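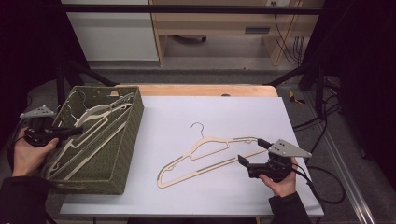

Sorting hangers with a pair of hand-held grippers, one in each hand.

How to Budget for Your First Pair of Hand-Held Grippers

When I started putting together the shopping list for our little teaching station, I did what I suspect most people do and wrote down the price of two grippers, drew a line under it, and felt very pleased with myself. Then I showed the page to Dionysis Koutsoukos, who has bought a good deal more of this equipment than I have, and he handed it back with the words "and the table?" written across the top in pencil. So let me walk you through the way I plan these purchases now, and maybe your first draft will hold up better than mine did!

Step 1. Pick the job before you pick the hardware

Write down one task you want to record, in plain words. Ours was "take a hanger out of a basket and lay it on the board." Hangers are a lovely first task for a budget like ours (thin, light, awkward at the hook end), and they tell you a lot about the fingers you'll need. If your task is lifting full jars, you're shopping for something different, and you'll want to know that before you start asking for quotes.

Step 2. Ask for the whole kit price

Get at least two quotes. We asked Trinda and Windus, and the two pages looked nothing alike. One listed the grippers with cables and mounting plates in, and the other listed every piece on its own line. Copy both into the same sheet, with a row for each of these:

Grippers, left and right
Spare fingers
Cables, and spares of the same length
Mounting plates and screws
Shipping both ways, in case something has to go back for repair

Our spare fingers came to $22 a set and I ordered 6 sets, which felt silly in the moment and very sensible by March.

Step 3. Price the station

This is the part I left off. You'll want a steady table, a plain board to work on, a frame if you plan to hang anything over the table, and curtains if your room is busy at the sides. We paid $177 for the frame parts and $151 for the board and curtains together. A matte board is worth asking for by name, as the shiny ones throw back every lamp in the room.

Measure the floor as well as the tabletop. Cables need somewhere to go, and a person needs room to stand with both elbows out. I now add a row for cable clips and floor covers, and I fill it in before anything else because I know I'll forget it.

Step 4. Don't forget the props

Baskets, hangers, towels, cups, whatever your task calls for. Buy them in one go, and buy extra, so that a broken one can be swapped for its twin. Fiorella Valentini keeps our props money on its own line, apart from the hardware, and it has saved us a few long conversations over receipts.

Step 5. Set the order of buying

Table and frame first, then the board, then one pair of grippers. Try your task for a while with that one pair before you sign for a second. If you're renting from a place like Erari, ask whether the rental fee comes off the price if you decide to keep the set, and get the answer in writing.

Once the sheet is filled in, leave it overnight and read it again in the morning with a cup of coffee. I nearly always find one more cable.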